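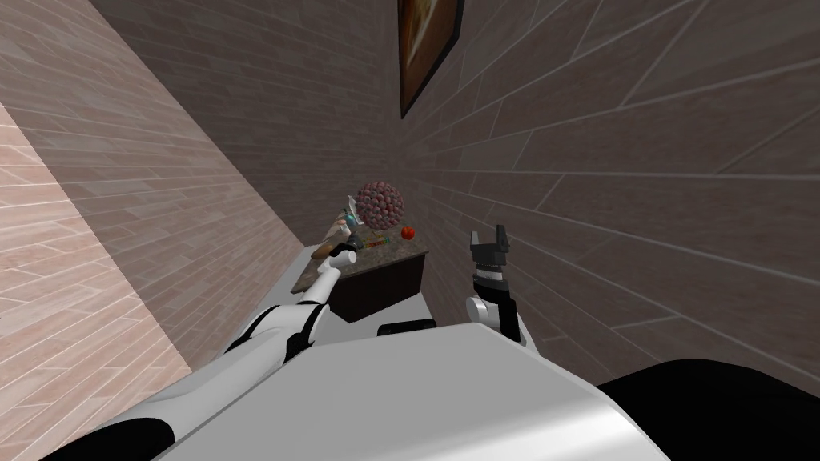 ARICA, December

Reading time: 4 min

Small table in a tiled corner: seal the grout first or not?

josefina_iturra
I'm putting a small dark-brown table into a narrow corner at the back of our kitchen. Both walls are tiled up to the ceiling. The table will hold the kettle, a tray and not much else. My question is about the grout behind it. Once the table is in, I don't plan on pulling it out more than once or twice a year, and the grout on the left wall has never been sealed as far as I know. The apartment is from before my time and the previous owner left no notes.

Do I seal it now, or just wipe it down and push the table in?

dlucero
Seal it now. You have access now and you won't later. Wash with a mild cleaner, rinse, give it two days to dry with the window open, then brush on a penetrating sealer and wipe the tile faces before it sets.

Don't use a topical sealer in a kitchen. It peels near steam and then you get to scrape it.

macarena_y
I'd check whether it needs sealing at all. Put a few drops of water on the grout line and wait ten minutes. If the grout goes dark, it's absorbing. If the drops sit there, somebody sealed it or it's epoxy grout, and you'd be wasting the bottle.

josefina_iturra
Did the drop test. Left wall goes dark in under a minute. Right wall the drops just sit. So they were done at different times, I guess.

Fermin A
Different grout, probably. In my building half the kitchens had one wall redone when the pipes were replaced. Right wall may be epoxy. Leave that one alone.

I disagree with Dardo on the two days, by the way. In a corner with poor air I'd wait four. I sealed a shower surround too early once and got a white haze under the sealer that never left. I ended up raking out the joints and regrouting the whole thing.

dlucero
A shower is soaked every day. A kitchen wall that gets wiped isn't. Two days is what the bottle says on most of them, and I've done it that way in my own place and two rentals with no haze.

Fermin A
Which brand? The Soria one says 96 hours on the back in small print. The front says "dries fast."

dlucero
I use Zarnen. It says 48. I haven't used Soria.

macarena_y
So you're both following your own labels. Josefina, read the one on yours.

josefina_iturra
I have an unopened bottle of Soria in the closet, so four days. I'm not in a hurry. The kettle can stay on the counter.

Second question. How far off the wall should the table sit? The sides are straight, so I could have it touching on two sides.

Yayra E.
Leave a gap. A finger's width on both sides is enough. I had a cabinet tight against tile for three years, and when I moved it there was black mold on the back panel and a stain on the baseboard. Nothing had leaked. It was just the steam from cooking.

Also put felt or rubber feet on it. Mopping water wicks up into bare table legs. My mother's table has a pale ring on each leg from that.

macarena_y
Agree on the gap. Not so sure about felt on a kitchen floor. Felt holds water. Rubber or hard plastic glides.

Yayra E.
Fair. Rubber then. Some rubber marks vinyl flooring though, so check what floor it's going on.

josefina_iturra
Floor is ceramic, so no problem there.

Fermin A
A kettle on a table in a corner is going to steam the wall every morning whatever you do. Pull it to the front edge when you boil it. I'd worry about that more than the sealer.

dlucero
On that we agree. Also the finish on the table. If it's wax, the tray will leave marks. Ikura sells a wipe-on oil that holds up better to hot cups, but you have to take the wax off first.

Fermin A
Don't oil over old wax, it stays sticky. Mineral spirits and a rag, then let it air out.

josefina_iturra
No idea what the finish is. Water beads on it. I'm going to leave it alone and use a mat under the tray.

Back with an update. Washed both walls, waited four days, sealed the left one with two thin coats. No haze so far. Repeated the drop test the next evening and the drops sat on both walls. I used less than a quarter of the bottle, so if anyone in the building wants the rest, send me a message.

Table goes in tomorrow with the gap.

macarena_y
Good. Write the date on the bottle. Once opened, mine turned to jelly within a year.

Related threads
Bhat grout pens: do they last?
Hairline crack in one wall tile, replace or fill
Rubber feet leaving marks on vinyl
Getting old wax off a side table
Kitchen window that won't stay open

Contact | Copyright Home Repair Board | Back to top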